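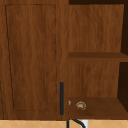

Simulation & Virtual Environments

Home | Forums | New posts | Members | Search

Dorkano Kitchen Pack for home robot sim: my first impressions

Posted by drawerpull_dan, March 20, 2022
49 replies | 3 shares

So I finally caved and bought the Dorkano Kitchen Pack, and I've been having way too much fun with it. For anyone who missed the earlier talk, it's a set of simulated kitchens for training and testing household robot policies: cabinets, counters, shelves, small props, the works. You get 106 layouts in the base pack and 154 if you spring for the extended one. I got the base.

The shot up top is one of the wood kitchens from the upper cabinet camera. I picked this layout first because it has a closed door with a vertical bar handle right next to an open compartment, so I can run "open the cabinet" and "get the thing off the shelf" without swapping kitchens. The little round tan prop on the lower shelf is my pick target right now. Cookie? Pastry? My labmate and I can't agree, and the policy doesn't care either way.

What I like so far: it loads fast, the handles are slim enough to be a real test (my old kitchen set had handles like suitcase grips), and the wood grain looks good even with the lighting turned down to the cheap setting. Setup took me one evening, including the part where I installed it in the wrong folder.

Ask me anything, I'm going to be in here all week!

Reply | Share (0)

marnie_loop
Nice! Is the door one solid slab or does it have an inset panel? My perception model was trained on flat doors and it goes a little crazy when it sees panel lines. It reads the groove as the door gap and tries to pull there.

Reply | Share (0)

drawerpull_dan
Inset panel on this one, with a thin dark groove all the way around. There are flat doors in other layouts and you can filter by door style in the browser. I'd keep a few of these in your mix though, half the kitchens I've ever stood in have doors like this.

Reply | Share (0)

Phúc Lý
I've had the pack since December and I'm going to disagree a bit. It's good, but the wood is too much the same everywhere. Look at the door, the shelf backs and the dividers in that picture, it's all one reddish brown with the streaks running straight up and down. A real kitchen has a scratched door, a shelf somebody replaced, a sticker. I trained on the wood kitchens alone and my handle detector was great until I showed it a white kitchen with steel pulls. Black handle on brown wood is an easy case.

Also look at the groove on the left side of the panel in Dan's shot. It leans. I'd like to know if that's the camera or the model.

Reply | Share (0)

drawerpull_dan
Huh, I hadn't noticed the lean and now it's all I see. I'll load the same door straight on and check. On the wood I agree, but did you turn on material shuffle? It's under Scene > Surfaces and it's off by default, which I think is a dumb default.

Reply | Share (1)

Phúc Lý
I did, later. It helped. It swaps whole materials and won't put wear on one door, so my point stands, but okay, it helped.

Reply | Share (0)

tinybearing
Has anybody compared this with Skodent? I'm on a student budget and Skodent has the free tier.

Reply | Share (0)

marnie_loop
I use Skodent at school. The free tier is fine for tabletop stuff. For cabinets I'd pay for Dorkano, the hinges in Skodent feel like they're full of glue. Drawers are okay.

Reply | Share (0)

jerby_fan_04
Gotta stick up for Skodent here, the hinge thing was a damping value and you can change it in the config! Took me five minutes. If you use the Jerby importer you can bring your own cabinets in too, and then you aren't stuck with anyone's idea of a kitchen. I've got my grandma's pantry in there and I love it.

Reply | Share (2)

marnie_loop
I did change the damping. Then the door swung open by itself every time the scene loaded. You're welcome to send me your config, I mean that, I'd love to be wrong.

Reply | Share (0)

jerby_fan_04
Sent! Check your inbox. You need the friction line as well as the damping line.

Reply | Share (0)

tinybearing
Dan, how does it do on small props near a divider? I can see a bit of something white tucked in by the handle on the lower shelf. That kind of placement kills my grasp planner.

Reply | Share (0)

drawerpull_dan
Good eye! Mine doesn't like it either. Most of it is out of view from this camera, so the detector hardly ever picks it up. I started adding a second view from the right side and I'm rerunning tonight. Prop placement is random by default, and you can set a minimum distance from the walls if you want an easier start. I'd leave some hard ones in.

Reply | Share (0)

Phúc Lý
Second view is the way to go. The Trình plugin has a camera sampler that works with Dorkano scenes, it saved me a lot of typing. Set the height range by hand, the preset put one of my cameras inside a shelf.

Reply | Share (1)

drawerpull_dan
Ooh, installing it now. Will post numbers from both views once the run is done, and a straight-on shot of that door for Phúc.

Reply | Share (0)

Page 1 of 4 | Next | Back to Simulation & Virtual Environments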